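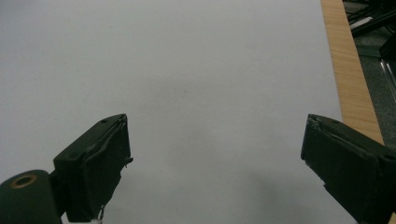 White sheet, pale wood: a table edge at the Ikis workroom in Gorside.

Gorside workroom covers its tables, asks everyone to keep it that way

18/11/2020

GORSIDE – The most talked-about object at the Ikis workroom this month is large, white and flat, and has nothing on it worth reading.

Under new house rules, every table in the shared workroom on the ground floor of the Onyshchenko Building must be covered with a plain white sheet before anybody opens a glue pot, a paint tin or a packet of crackers. The sheet may be paper or board. It may not be newspaper, which was tried in July and left a faint but legible grocery ad on the bigger of the room's two work tables.

Coupons for canned peaches, for anyone wondering. They expired some time ago.

The rule follows the refinishing of both tables this fall at a cost of $3000, a figure that now appears on the notice by the door, on the booking form, and in slightly larger type on the second page of the booking form. The tops were sanded down to bare wood and given a clear finish. Members who had known them only as a kind of brownish gray were surprised to find a honey color under there, and grain.

"It's a nice table," one longtime member said, in the tone of a person who has just been told the price of it. "I used to cut linoleum on that."

Ikis opened 14 years ago as a place to do the sort of hobby work that people at home would prefer was done somewhere else. Model builders use it, and bookbinders, and a quilting group that takes up more floor than anyone except the kite makers. Over the years the tables picked up knife marks, burn rings, a good deal of epoxy, and one long groove down the middle that two different groups each credit to the other.

The white sheets are supposed to put a stop to all that. According to the notice, a sheet should lie flat, should have no printing on either side, and should stop a little short of the table edge on at least one side so that users can "see the wood and remember it." The last phrase has drawn comment. It has also been copied out in neat brush lettering and taped up over the sink, and the management has chosen to take this as a compliment.

White was picked over brown after a short trial. Brown kraft paper is cheaper and tougher, and the quilters liked it, but small parts disappeared against it. A white background shows up dropped needles, watch screws and beads, along with pencil shavings, crumbs and the general state of a person's sleeves. Several members have described it as unforgiving. One switched from black coffee to water, and says it has improved neither the coffee problem nor the afternoon.

Supplies come from Skullon, a paper and packing dealer on the far side of Gorside, which sold the workroom 300 large sheets and delivered them on a wet afternoon to the wrong entrance. The stack now stands behind the door. Members take one as they come in and are asked to turn it over and use the other side if it is still decent when they leave. What counts as decent has been the subject of more discussion than the move to the new boiler.

The rules allow pencil marks. They allow ruled lines, test dabs of paint and "small sums." Ink is discouraged, and full-size kite plans are to be drawn on the kite makers' own paper. A sheet with wet glue on it must be folded inward before it goes in the bin, a line added to the notice in its first week in a different color of marker.

Cutting is where opinion divides. A paper sheet stops drips but does little against a craft knife, and the booking form asks for a proper cutting mat on top of the sheet, which is itself on top of the table. Some of the bookbinders regard this as two layers too many. They have pointed out that the old tables stood up to anything you did to them. The reply, pinned beneath their letter, is a photograph of the old tables.

There have been a few early snags. Sheets slide. Taping them down was permitted for a short while, until someone used the good tape, and the good tape took its time coming off. Smooth weights at the corners are now preferred, and the workroom has put out a tray of them: flat stones, mostly, and an iron doorstop in the shape of a tortoise that is always taken first.

Light is the other complaint. With the blinds up at midday, a white sheet that size throws a fair amount of glare into the face of whoever is leaning over it. Later in the day everyone works in their own shadow. Users who find it tiring may ask for light gray, of which Skullon included a small bundle, possibly by mistake. So far the gray has gone mainly to the watercolor people, who say the white was never really white to begin with and would be happy to explain.

The floor has been left out of the project altogether. It was dark before the refinishing and it is dark now, and the $3000 did not stretch below knee height. A proposal to cover it too was raised at the last open evening and got a laugh, after which it was written down in case it came up again.

Bookings for the larger table are full through the end of the month, which the workroom puts down to curiosity. The smaller one is available most mornings. Hobby groups that bring their own sheet get in at the usual price and may choose their corner weights before anyone else, the tortoise included.

Anyone who still has use for a July newspaper is welcome to collect a box of them from the hallway.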